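Club Notes from Tomoana: The Winter Street Series and What Comes After

May 9, 2025

The Tomoana Street Orienteering Series has now concluded its second season, and it is appropriate to set down a record of it while the details remain fresh. I write as the outgoing series coordinator, a position I have held since the series was first proposed, and the opinions expressed on this page are my own. Official results are published separately by the club and should be consulted for placings and times.

Entries for the season reached 36 at the final event, the highest attendance at any evening race we have held. The courses were set by Delali Aryee and Digby Cosgrove, who divided the town between them along the line of the railway. Delali took the older streets to the north, with their lanes and connecting stairways. Digby took the newer districts to the south, where the blocks are longer and the route choices are harder to disguise. Both planners submitted their draft courses in December, well ahead of the agreed deadline, and the controller requested changes to only one of them.

The change concerned a control in the courtyard behind the Skallska building. The courtyard is open to the public during the day, but the gate on the eastern side is locked in the evening, and a runner approaching from the river would have faced a long detour that did not appear on the map. Digby moved the control to the foot of the western steps. The replacement leg was in my view the best of the season. It offered a direct line through the market arcade and a longer, faster option along the embankment, and the leading runners were evenly divided between the two.

Leonie Tuhiwai won the women's series for the second time. Her margin in the last race was 18 seconds over Marlies Pichler, who had led until the penultimate control and lost her advantage by entering the wrong stairwell at the car park. Multilevel structures continue to cause difficulty for runners at every standard, and I recommend that the map for next season include an enlarged inset for the car park, with each level drawn separately. The present map shows the upper level only, with the lower level indicated by a dashed outline. Experienced sprint competitors read this without trouble. Newer members do not, and several of them told me that they had believed the control to be on the roof.

The men's series was decided by accumulated points, and the scoring produced a number of inquiries. For the benefit of those who have written to me: a runner's best results count toward the total, and a disqualification scores zero but may be discarded in the same way as any other poor result. The rule was printed in the season handbook. It was not printed on the entry form, and I accept that it should have been.

Map revision

The town map was last fully surveyed before the bridge works, and a good deal of it has been corrected piece by piece. Firouzeh Taheri has carried out most of this work on foot, in the evenings, with a printed base map and a pencil. She has redrawn the area surrounding the library, the school boundary and the whole of the Flultlow estate, where the fences were rearranged during construction and the old map could no longer be relied upon.

The distinction between passable and impassable boundaries remains the most important matter in any sprint map. A low wall that a runner could physically climb may still be forbidden, and the map must say so with a heavy black line. At the third event, two competitors crossed a planted bed marked in olive green beside the church hall. Both reported themselves at the finish, and both were disqualified. The planner has been asked to place tape at that location in future. I would add that the responsibility for reading the map rests with the runner, and that olive green is forbidden to everyone regardless of whether tape is present.

Timing and equipment

We used electronic punching at all events, on units lent to us under the arrangement with Stiment. The units performed reliably in all conditions, including the heavy rain at the second race. One control was put out with the wrong code and was corrected before the first start. The download station was set up under the veranda of the rowing club, and I wish to record our thanks for the use of it.

Members are reminded that a personal timing card must be cleared and checked before every start. A card that has not been cleared may run out of memory before the end of a course, and the final controls will then be missing from the record. For the coming season a second person will be posted at the start to supervise this step. 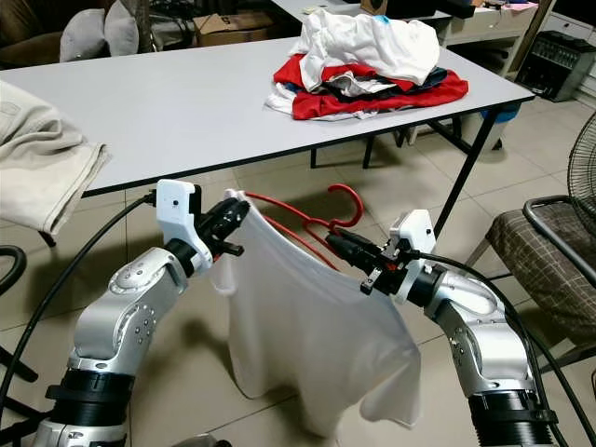
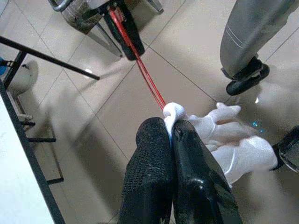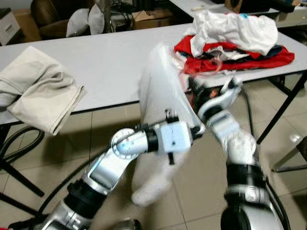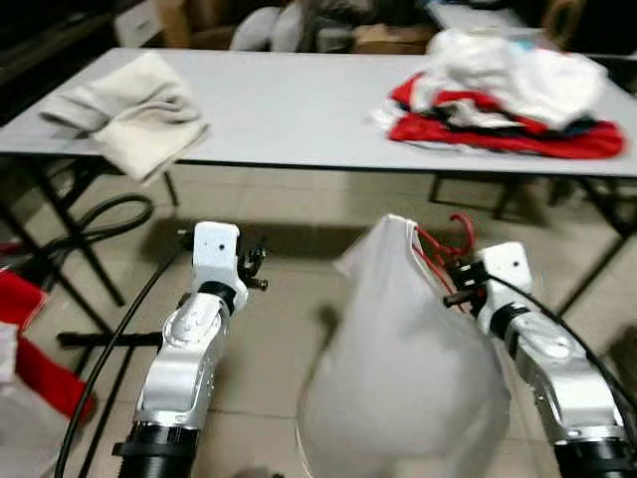 Can a runner enter a street race without owning an electronic timing card?

A card can be borrowed at registration for any event in the series, and it must be handed back at the download station after finishing, including when the course has not been completed.

Safety and conduct

The streets used for the series remain open to traffic and to the public throughout. Competitors are required to give way to pedestrians and vehicles at all times. I received one complaint from a resident this season, concerning runners passing close to a pram on the embankment path, and I replied in writing on behalf of the club. The path is narrow at that point, and Delali has undertaken to avoid it on the shorter courses.

Reflective clothing was required at the evening races and will be required again. Headlamps were optional. Having run the final course myself after the results were settled, I would encourage their use in the lanes north of the railway, where the lighting is uneven and the steps are worn. Shoes with metal studs are not permitted on any course in the town. This applies also to the park loop, which crosses the paved court twice.

Every competitor must report to the finish, whether or not the course has been completed. At the second event we delayed the collection of controls while attempting to locate a runner who had gone home. The matter was resolved by telephone. It would be a courtesy to those waiting in the rain for all members to observe this rule.

Finances

The series closed with a surplus of $3354, most of which has been set aside for the new survey. Entry fees will remain unchanged. Juniors will continue to enter at half price, and newcomers may run their first event without charge provided that they register in advance.

Program for the coming season

Marlies Pichler will succeed me as coordinator. She has proposed that one event be run as a mixed sprint relay, with the changeover in the square and a short loop visible to spectators. I support this proposal. The square has ample room for an assembly area, and the surrounding lanes would allow several forked courses without bringing opposing runners together in confined places. Permission will be needed for the use of the fountain steps, and the application should be lodged early.

She has also suggested a training evening devoted entirely to route choice, at which members would walk a course in pairs and compare their decisions afterward. A similar evening was held before the first season and was well attended. Several of those present have since become regular competitors on the longer courses, and one has begun to plan courses of her own for the school group.

Planners are still required for the two opening events. Previous experience is desirable but not essential, and each new planner will be assigned an experienced controller who will review the course at the draft stage and again on the ground. Those interested should speak to Marlies at any club evening. The Flultlow map will be available to planners once Firouzeh has completed her final check of the northern boundary, and the club asks that members stay out of that area for training until the opening event has been run.

Lost property from the final race, consisting of one left glove, a compass on a thumb strap and a blue water bottle, is being held at the clubroom and may be claimed there.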